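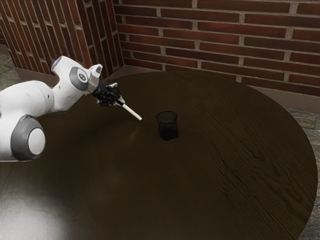
Socorro Apaza wrote: Before you change anything in the arm settings, check which frame the wrist camera offset is measured from. Zoston measures it from the flange and the Minja board measures it from the tool tip, so if you copied the number across, every drop point will be wrong by the same amount in the same direction. Can you post your tool file and say whether the error turns when you turn the wrist?

Ticket: pen goes down beside the cup
Status: open
Software: Zoston desktop, Minja controller plugin
Build: home workshop, simulation first, real arm once this is sorted

Reply from ticket owner
Thanks. Tool file is attached. I hadn't tried turning the wrist, so I did that this afternoon. With the wrist at zero the pen is released 17 mm short of the middle of the cup. With the wrist at a quarter turn it is out by 17 mm to one side instead. So the error does follow the wrist.

The cup model is the mesh pencil pot and it hasn't been moved. Its position in the scene file is correct, I checked it against the table centre.

What I had already tried before opening the ticket:
Restarted the plugin. No change.
Dropped the arm speed from 100 per cent to 60. The motion is smoother but the pen ends up in the same place.
Deleted the saved calibration and ran it again. Same result to the millimetre.
Swapped the pen for a shorter one. It still misses, only now it falls over sooner.

Update, evening
Changed the camera offset to be measured from the flange, as suggested. Saved, closed Zoston, opened it again. The plugin loaded the old value. There are two copies of the tool file, one in the project folder and one in the user settings folder, and the second one wins. I renamed the second one and the new value came through.

Error is now 5 mm, and it no longer turns with the wrist. Better, but the cup is narrow and the pen still catches the rim on some runs.

I then ran the table check, with the gripper open and the camera looking at bare wood. It is meant to find the surface height before each drop.

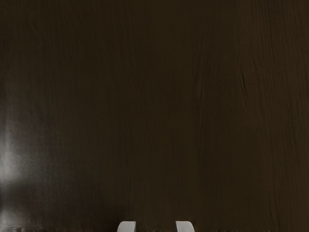

The height it returned was not steady. With the arm over the plain dark part of the table it gave a different answer every time, and it was worse towards the glare on the left. Over the stronger grain on the right it settled at once. My guess is that the matching has very little to work with on dark brown wood, and the reflection gives it something that moves when the camera does.

Two things I'd like to know:
1. Can the table check be switched off and a fixed height used? The table is not going anywhere - it is the same model in every run.
2. If not, does the check read the shine setting on the wood, or only the camera picture?

Reply from Socorro Apaza
Yes to the first. In the Minja panel, open Surface and set the mode to Fixed, then type the height from the scene file. The check uses only the camera picture, so turning the shine down would also help, but you'd have the same trouble again on the real table. I'd leave the shine alone.

Please delete that renamed tool file too. The plugin can write a new one from it after an update.

Reply from ticket owner
Set to Fixed and the old file is gone. Pen went into the cup on the first try and on the ones after it, at both wrist angles. I'll leave the ticket open until I've tried the slow speed again with the shorter pen.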